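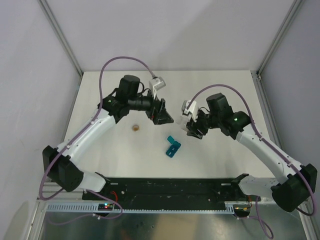

Figure 4. Flat off-white work surface with light walls at the back and on both sides. A soft diagonal shadow edge crosses the plain back wall.

4.3 Effect of wall finish on perceived evenness of light

The previous section dealt with horizontal illuminance only. Readings on the work surface are easy to take and easy to compare, but they do not predict well how people judge the light in a small bay. At both sites, bays with nearly the same desk readings received very different scores for evenness. We therefore looked at the vertical surfaces, and at the back wall in particular, which fills most of the field of view of a person facing into the bay.

The data set contains 62 bays, divided between the Atdale and Nanbridge buildings. Each bay has a back wall, a left wall and a right wall, and is lit from overhead. Wall finish was sorted into three groups by measured reflectance: dark, medium and light. Light finishes include the off-white and pale gray paints that make up most of the Nanbridge stock, together with a few tinted grays that read as slightly blue or violet under cool lamps. Figure 4 shows the general condition of interest, in which a light, plain wall carries a visible change in brightness that has no counterpart in the paint.

Luminance was measured on a fixed grid on each wall with a Rikska spot meter. Readings were taken after dark, with the blinds closed, to remove daylight from the comparison. Points falling within a hand's width of a corner were dropped. Metal corner trim and edge rails gave unstable readings that depended strongly on the exact angle of the meter, and including them would have inflated the spread for reasons unrelated to the paint. After these exclusions, 1514 readings remained. The evenness of a wall was expressed as the ratio of its lowest reading to its highest. For walls with a clear shadow edge we also recorded the width of the transition, taken as the distance over which luminance rose from the darker level to the brighter one.

The first result is that mean wall luminance explains little. Bays in the light group were rated as brighter overall, as expected, but they were not rated as more even. Within the light group the scores were in fact more widely spread than in the medium group. The minimum-to-maximum ratio did somewhat better, though it failed in an orderly way: it treated a wall that darkened slowly from top to bottom the same as a wall that darkened by an equal amount across a narrow band. Raters did not treat these walls the same. A slow change was seldom mentioned in the written comments, while a narrow one was mentioned often, even when the difference in luminance was small.

Transition width was the stronger predictor. Wide, soft edges had a modest effect on the score. Narrow edges lowered it clearly, and the effect was larger on light walls than on medium ones. We attribute this to the lack of competing detail. A plain light wall offers nothing else for the eye to settle on, so that a shadow edge becomes the main feature of the surface. On medium walls, many of which had pin boards or shelving, the same edge was partly masked. The dark group was too small to support a separate estimate and is left out of the model.

Edge direction was coded as horizontal, vertical or diagonal. Horizontal edges near the top of the wall, of the kind produced by a fixture set close to the ceiling line, were tolerated well. Several raters seem to have read them as part of the room. Diagonal edges drew the most comments. These come from a light source placed off to one side and partly blocked by a wall or a fitting, and the angle of the edge does not match any line in the construction. Whether the effect is due to the angle itself or to the generally higher contrast of diagonal edges in our sample cannot be settled here – the two were correlated, and only 7 bays combined a diagonal edge with low contrast.

The model was refitted without the bays repainted by Karamanlidis during the survey period, as some of these had been measured before painting and rated after it. The coefficients for transition width and wall finish kept their sign and order. The coefficient for direction became smaller and should be treated with caution.

One further check concerned the work surface. Gentile suggested that a pale desktop would return enough light to the lower part of the back wall to soften any shadow there. A. Gentile then repeated the wall readings in 5 of the Atdale bays with the desktops covered in dark felt. Luminance in the lowest row of the grid fell by around a tenth. The upper rows hardly changed, and the position of the shadow edges did not move. Desktop finish therefore matters for the bottom of the wall and can be ignored elsewhere, at least for desks of the depth used at these sites. It was not entered as a separate term in the model described in Section 4.4.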